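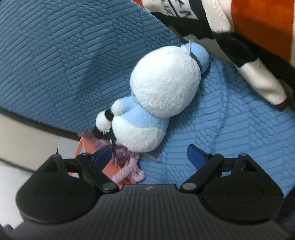 Section 4. Washing and drying plush toys
Plush toys with a long or fluffy pile need a gentler cycle than the bedding they usually share a room with. Use the Delicates program on your Cletcombe washer for all of them, and check each toy before it goes in. Start by separating anything the toy has become tangled with. A white and light-blue toy lying on top of pink and mauve fuzzy strands, for instance, should be lifted clear and looked over by itself, and thread loops like the one at the seam between its head and the blue part should be checked by hand. Do not pull on a loop to test it.

4.1 Before washing
1. Read the sewn-in label. If it says surface clean only, go to 4.4.
2. Feel along every seam. Close any gap with a few stitches before washing.
3. Remove clothes, ribbons and clip-on parts if they come off. Leave sewn-on parts in place.
4. Press the body gently to find any sound box or battery pack. Toys with electrical parts must not go in the drum.
5. Rub a damp white cloth on each dark or bright area. If color comes off on the cloth, hand wash the toy in cold water.

Note: Black and white plush should always get the cloth test, even if it has been washed before.

4.2 Washing
1. Place the toy in a mesh bag and close the zipper fully. The Herkska bag, part 864, fits most medium toys.
2. Add a second bagged toy or two light towels to balance the drum.
3. Pour liquid detergent to the first line in the drawer. Leave the softener compartment empty.
4. Turn the dial to Delicates and set the temperature to Cold.
5. Lower the spin speed to 1000 or less and press Start.

Caution: Do not wash plush toys with loose yarn or fuzzy trim. Strands can wrap around arms and legs and tighten during the spin.

4.3 Drying
1. Take the toy out of the bag as soon as the cycle ends.
2. Squeeze it in a dry towel. Do not wring.
3. Reshape the head and limbs by hand and lay the toy on a rack.
4. Turn it over every few hours. Thick heads dry last — press the middle to check.
5. Brush the pile with a soft brush once it is dry.

4.4 Surface cleaning
1. Mix a little detergent into cold water and whip it to a foam.
2. Work the foam into the pile with a cloth, then wipe with clean water.
3. Dry as in 4.3.

If the washer stops and shows code 23, the load is unbalanced. See Section 7.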